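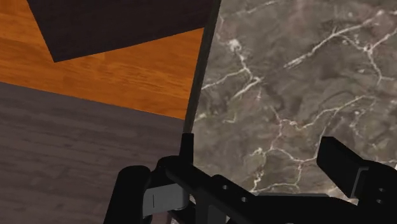
The gripper over the marble slab, in simulation. Dark box on the wood surface, top left.

Filed under: Software reviews / Grasp planning

Tistau sells itself as a grasp planner you can set up before lunch. I started at nine on a Monday and had my first clean pick in simulation by mid-afternoon, so make of that what you will.

The planning itself is decent. Give it a plain box on a flat surface and it comes back with sensible approaches, and the collision checker catches the silly ones. I ran 4,000 simulated picks and 3,679 went through. Fine, but those were all box shapes, and every one used the object poses the simulator hands over for free. Switch on the perception module and you're in a different product. Veined stone textures upset the segmentation badly – it kept proposing grasps on bits of pattern. Support told me to lower the edge threshold. I did, and it then lost dark objects on wood grain.

Mahmoud Fahmy, who shares my licence, likes the plan viewer more than I do. It does show why a path was rejected, and Vivo never managed that. It also takes 12 clicks to export a log.

My other gripe is the defaults. Joint speed limits are set per project, not per arm, and the manual mentions this on page 18 in a footnote.

I'd renew for the planner alone if they sold it alone. They don't. Asmaa Kabbaj has asked for a trial of the September build and I'll update the score if perception improves. Three out of five for now.

18 shares | 12 comments

We use cookies to improve your visit. Accept / Manage settings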